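Teaching a Robot to Fold Laundry: Collecting the Demonstrations
Final project report, Robot Learning Studio
Ntombi Venter
Supervised at the Trondalside lab

1. What I set out to do

My project was one piece of a larger group effort called Tomar, which is trying to get a two-armed robot to fold clothes by learning from people. The others built the model and the training code. I had the part I wanted from the first day: making the examples it learns from. Every time the robot folds a shirt in our dataset, a person was steering it, and for most of this term that person was me.

Before I started I thought of data collection as the boring bit before the real work. I've completely changed my mind. The choices you make at the table (how messy the shirt starts out, where you grab it, how long you hesitate) end up inside the model, and I found that fascinating.

2. Setup

We record from a camera that looks down over the table and from a small camera at each wrist. The operator moves a pair of leader arms and the robot copies. All streams are saved together with the joint positions and the gripper opening, using a recording tool the group calls Skoltbridge. A foot pedal starts and stops each episode, and a second pedal marks it as a failure.

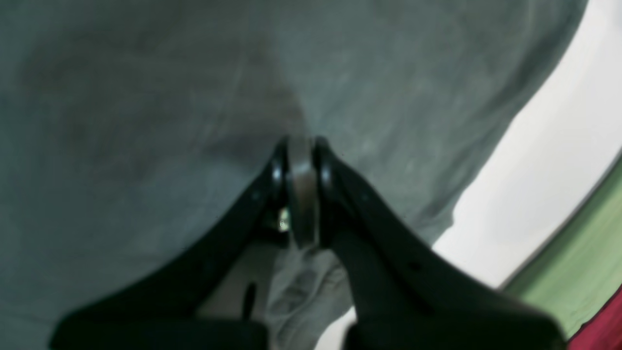
The recording tool was mostly finished when I joined, but I added two things to it. The first was a check that compares the timestamps of the streams when an episode ends and warns you if one has drifted. I wrote that after losing a whole Monday of work to a wrist stream that lagged behind the others. The second was a notes field, so the operator can type a few words like "slow second fold" or "dropped sleeve". It sounds tiny, but I used those notes all the time later when I was sorting episodes.

3. The folding procedure

We split the task into four stages: flatten, fold lengthwise, fold across, and push to the side. I wrote a one-page guide for each stage so different operators would fold in a similar way. My first version was far too strict. It said exactly where each finger should land, and people got so nervous about hitting the spot that their movements turned jerky. The second version only described what the cloth should look like at the end of a stage, and the motions became much smoother.

The hardest skill to learn was grabbing one layer of fabric when two are lying together. You can't feel anything through the leader arms, so you have to go by the wrist view. I learned to close the gripper slowly, lift a little, and watch whether the layer underneath comes along.
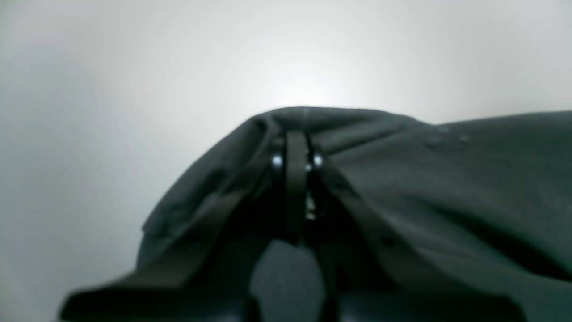
Lifting also has its own trap. If you raise the cloth too quickly it swings, and you have to wait for it to settle before placing it. Waiting is fine for a person, but the model sees long stretches where nothing moves and can learn to freeze. I trimmed pauses at the start and end of episodes, and left the ones in the middle alone after talking it over with the group. I'm still not sure that was the right call.

4. What we recorded

By the end of March we had 1454 episodes. Of these, 98 were marked as failures with the pedal. I kept them in a separate folder, as the group wants to try training a model to notice when a fold has gone wrong.
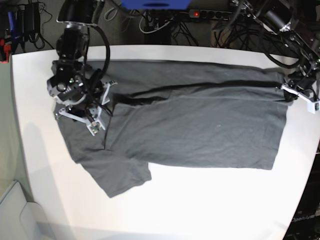 Two-handed holds gave us the biggest jump in tidy folds. Early on I let one arm do the folding while the other hung back, and the shirt would creep across the table. After that we always gave both arms a job. With the grey T-shirt, one gripper rests over the collar and shoulder area while the other holds the right end of the folded upper band, and you can work on the crease with the fabric held at both ends. It takes longer to learn than folding with one arm, but I'd never go back!

I also varied the starting positions on purpose. Some shirts began flat, some rotated, and some dropped in a heap. The heaps were my favourite. No two are alike, and you have to search for an edge or a seam before you can do anything useful. 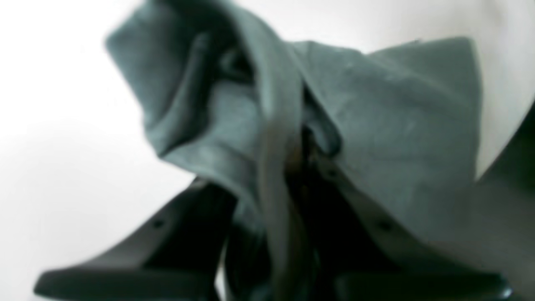 Figure 4. Wrist camera view of bunched fabric held between the gripper fingers.

5. First training results

The group trained a first model on 800 of the episodes, using a policy package called Zolell. From a flat start it usually finished the lengthwise fold. From a heap it often picked a good first grab and then pulled in a direction that made things worse. I watched the trials beside my own recordings and recognized some of my habits in it, including a little sideways wiggle I do before closing the gripper. Seeing a machine copy my wiggle was easily the best moment of the term.

6. What I would change

I would bring in more operators earlier. Too much of the set is in my style, and a model that has only seen one person fold may struggle with anything I never tried. I would also record more heaps and fewer flat starts, and write the notes field in week one. Finally, I'd like to add towels and trousers, which behave quite differently from shirts when you lift them.

The operator guide, the timestamp check and the list of failed episodes are in the group's shared folder. The stage four guide still needs an update for the new table height.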